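4.2 Checking the solenoids

Do this check every 36 days, or sooner if the Eder sorting cabinet skips a tray.

1. Turn the main switch off and unplug the cabinet. Wait two minutes before opening the door.
2. Loosen the 3 mm screws on the lower cover and slide the cover toward you.
3. Look up at the ceiling panel. Wipe any dust off the plungers with a dry cloth — no oil or spray.
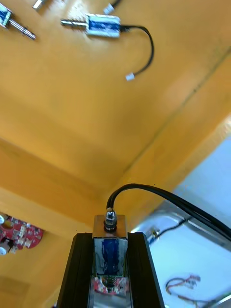
Solenoids on the ceiling of the enclosure, seen from below.

4. Press each plunger in by hand and let go. It should move freely. If it sticks, order kit 810 from Drovura.
5. Put the cover back and tighten the screws by hand.

CAUTION: The solenoid housings get hot in use. Let them cool before you touch them.

Note: Cabinets shipped before May use the older Flisden bracket. See section 4.5 before removing a solenoid from one of these.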